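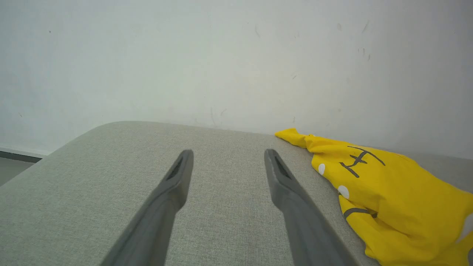 Wrist view, fingers over the padded surface, yellow cloth at right.

8/9/25 – Koo cell, pickup trials

Ran 57 picks before lunch on the Skolus arm. 16 went to hand recovery, mostly cloths bunched near the back of the cushion. Bright cloth on pale fabric is easy to find. Choosing which fold to grab is still the slow part.

Folding table has changed more than I expected. The two people on sorting now stand at the recovery bench and clear whatever the arm leaves. Less bending, more waiting. One of them asked for the reject light to come on sooner so she can finish a stack first – moved it up 2 seconds, she says that's better.

The old piece count sheet makes no sense for this job any more. Asked Drustura to drop it for this line until we agree on something else. No answer yet.

Break cover: arm has to stop if the bench is unstaffed. Night shift didn't know that. Wrote it on the board.

To do: new finger pads, move the stop button to the left side, repeat the 17 worst picks with the slower close.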